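Let the slow kids drive
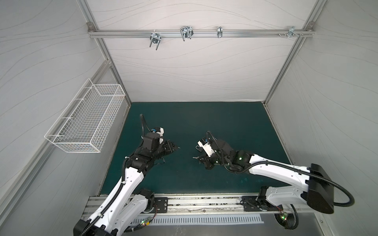
Should a school robotics club pick its best driver and stick with them?
I don't think it should, and I say that as someone who did exactly that for 3 years.

When I took over the after-school club at Draltanby, I inherited a timetable, a cupboard full of cable ties and a boy who could make a robot arm do anything he fancied. He drove at every competition. The rest of the club stood behind him and held things. We came home from the Dindport regional with a certificate and I was thrilled, and then he left for college and I had a room full of fifteen-year-olds who'd been in robotics for ages and had never once closed a gripper on anything that mattered. That was my doing.

So now we rotate. Everyone gets 18 minutes on the controls, timed on my phone, and when it buzzes you stand up, even if you're halfway through a lift (especially then, says Nafula, who enjoys taking over somebody else's mess far more than is healthy). It does make us slower. I've had parents point this out to me in the car park, quite kindly, and one less kindly.

Two arms is where it gets interesting, mind you. With one arm a confident kid can bluff. With two you've got to think about where the other gripper is going to be, and the quick ones are often dreadful at it! They get the left one beautifully placed and completely forget the right. Ayanda Mtshali, who is the slowest driver I've ever taught and won't mind me saying so, has barely had a clash all year. She stops. She looks. She mutters a bit. Then she moves one joint and stops again. If I'd still been picking drivers in February on the strength of a stopwatch, she would never have got near the seat.

Manon Bouchard, who runs the Coetzee club up the road, thinks I'm being soft. Her line is that a school football team doesn't give everyone a turn in goal, and the children know perfectly well who's good. Fair enough, they do. But a football team has a match most weeks and we have one proper competition a year, so if you only count that day then 5 children out of the whole club get anything out of it. The rest have joined a fan club.

I'll give her this much - on the day itself, I do let the group choose. They argued for most of a session last time and went for Ayanda on the two-arm task and Precious on the timed one, and I kept my mouth shut, which was hard. I'd have swapped them.

What I'd like is for the organisers to help a bit. Floluvus, the event we enter, gives 1000 points for the task and nothing at all for changing drivers partway through. Put even a small bonus on a clean handover and I reckon half the clubs in the county would be rotating by summer. I've written to them twice. Nasrin Jalali wrote back the second time and said they'd look at it for next year's rules, so if you run a club and agree with me, do write in as well.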